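The break room robots: your questions, my answers

I'm Aarti Rana, I run office services at the Fokville site, and since October most of my conversations in the hallway have started with "so, about the robot." I've collected the questions I get most and answered them the way I'd answer you in person.

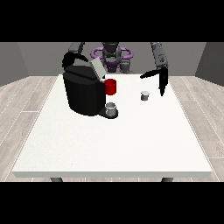 Last updated 10 February 2023. If your question isn't on this page, come find me – my desk is still the one by the mail shelves.

What is it going to do, exactly?

Coffee, to begin with. Pod in, lid down, cup under the spout, hand over the cup. It's a two-armed setup and we're calling the project Flurnetti (Tsung-han Kwan picked the name, please take it up with him). If the coffee part goes well we'll look at restocking the cup shelf and wiping down the counter, but those are later and I don't want to promise them.

Why are we practicing in a simulation first?

It's cheap to get things wrong there! Tsung-han can run the pod step over and over at night and all that happens is a line in a log file. The real machine costs money and the real counter has people leaning on it. We won't switch anything on in the break room until the simulated runs look boring to him. His word, boring.

Is anyone losing their job over this?

No. I asked this one myself before I agreed to host the pilot, and I got the answer in writing from the site manager. The two people on the coffee and kitchen round, who work for Beyene, our catering contractor, keep their hours through the whole pilot. What changes is what they do with the morning. They've told me for years that the big client lunches are a scramble, so that's where the time goes first.

I'll add that "through the whole pilot" is the wording I have. If there's a decision after that, I'll post it on this page as soon as I'm allowed to, and Beyene's staff will hear it before the rest of us do.

What did the kitchen staff think?

Mixed, and fairly so. One of them was curious right away and has been sitting in with Tsung-han, pointing out all the stuff we forgot (pods that stick, lids that need a second push, people who leave their own mug on the tray and wander off). The other would like to be left out of it, and she is being left out of it. Taking part is voluntary and it stays that way.

Will I still be able to make my own coffee?

Yes, please do. There'll be a second machine on the window side with no robot anywhere near it. A surprising number of you told me that making a cup is the only five minutes you get away from your screen, and I'm not about to take that away from you.

Is it safe to stand next to?

During the pilot there'll be a marked strip on the floor and we ask you to stay behind it while the arms are moving. There's a stop button on each side of the counter. Anybody can press it, for any reason, and you won't have to fill out a form about it afterward.

Does it record us?

It needs to see the counter, so there will be cameras pointed at the counter. No sound. The pictures are used for working out where the cup and the pod are, and they're deleted after 3 days unless there's been a fault. Drutach, who handle our IT security, went over that setup and asked for some changes, which we made.

How long is the pilot, and who gets to try it?

It runs for 32 working days. The first group is 27 people who signed up from the second floor, then we open it to everyone in the building. If you want to be in the first group and missed the sheet, I keep a waiting list and people do drop out.

Who do I call when it spills something?

Extension 2079, which rings at my desk and at Tsung-han's. Please don't reach in and mop up while it's running – hit stop first, then call. Paper towels are in the drawer under the sink, same as ever.

Can it do decaf?

Third most common question, believe it or not. Yes, if the decaf pods are in the right slot, and that part is still down to a human. Probably me.

Can we vote on whether to keep it?

Sort of. There'll be a short survey at the end and I'll post the results here with all the comments, including the grumpy ones (names removed). The final call is the site manager's, but she's agreed to read every comment before making it. The paper version of the survey will be at reception for anyone who doesn't use a computer at work.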